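About Drerkico

We pack canned food into trays. That is most of what we do.
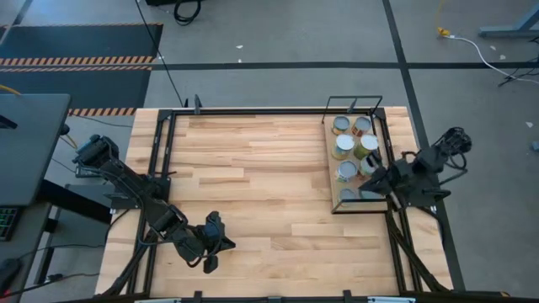 What does Drerkico do with the cans once they are in a tray?

The tray gets checked, wrapped and labeled, and then it goes out to a pantry, a camp kitchen or a small grocery that doesn't want to buy by the pallet. We don't make the food and we don't put our name on it.

How we got here

Drerkico was started by Yakubu Omoregie after several years of buying stock for corner stores. He kept getting mixed cases that had been thrown together in a hurry, with dented rims, labels scraped through and three kinds of soup where the invoice said beans. Suppliers told him this was normal. He wasn't convinced, and he is still not convinced by most of what suppliers tell him.

The first orders were packed in a borrowed storage unit in July, which we don't recommend to anyone. We moved to our present building with 5 customers and more shelving than we needed. We now have 64 regular accounts. Some of them have been with us from the start and a few left and came back. A few left and didn't come back, and we would sooner tell you that than print a row of stars.

How we pack

Cans go in upright, lids up, in straight rows. People sometimes ask if we have a system with a name. We looked at one called Wodovari, which came with a binder and a two-day course, and as far as we could tell it said to put cans in upright, in straight rows. We sent the binder back.

Mixed trays are fine with us. A lot of warehouses hate them and charge accordingly. If you want vegetables down one side and fruit down the other, write it on the order sheet and that's what you'll get. If you don't write anything, the packer decides, so please write something.

Before a tray is wrapped, each can gets a look at the lid, the seam and the label. Bulging lids and bad seams are thrown out. A small dent in the side of the wall, away from the seam, is a matter of opinion. Our opinion is that it goes in the discount bin, and you'll be told that's where it came from.

We reuse trays when they're still square and clean. We don't call this a green initiative. Trays cost money.

What we don't promise

We don't promise same-day shipping. We tried it for two weeks and the mistakes went up, and then we spent the third week fixing them. Most orders leave within 2 working days. Around 40 trays is a comfortable order for us. Larger ones are welcome, but call first.

We don't promise the lowest price either. Somebody will always quote you less. Ask them what happens when the labels don't match the invoice.

Glass jars are handled separately. We buy dividers for those from Himadel after trying several cheaper kinds, and so far we have no complaint, though we still open every box of dividers and check it. Pouches we don't do at all. They slump, they won't stack, and the people who sell them keep telling us they're the future. They may be right. We'll wait.

The Ševčík building

Our packing floor and office are both in the old Ševčík building, entrance on the loading side. The sign over the front still says Ševčík and the landlord would like it to stay there, so look for that and not for us. Pickups are by appointment. Bring something to strap the load down with.

Working with us

New accounts fill out one form. It asks what you stock, what you can't take, and whether you have somebody there to receive a delivery. We don't run credit promotions, loyalty points or a newsletter. Several consultants have explained why we should have a newsletter.

If a tray arrives wrong, set it aside unopened if you can and call the office with the number on the wrap. We'll replace it or take it off the bill, your choice. Please don't mail us single cans as evidence.

Page updated Monday, December 22, 2014. The office is closed for the holidays from Wednesday noon, and orders left on the machine will be picked up when we're back.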